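Unit 4: Grasp Planning and Arm Coordination

Each arm runs its own planner. A shared supervisor decides which arm may enter the space above the carton, and the other holds its position until released. 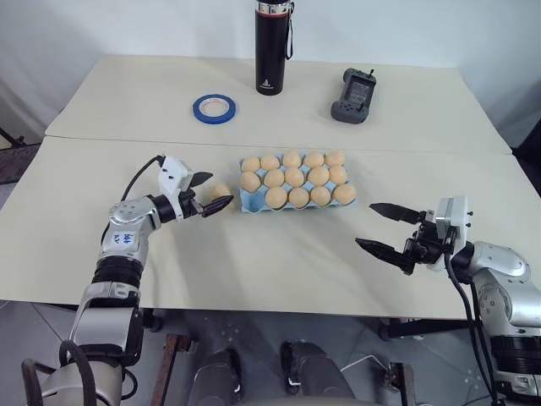 Urmila Kanaujia, Course Instructor

With the left gripper closed on an egg beside the empty cup, the supervisor must keep the open right gripper clear. Students will write this rule in the Karnden planner and test it over 200 simulated runs before using the arms. Logs are kept for up to 12 runs per group.

Reading: Mirnach manual, section on motion limits.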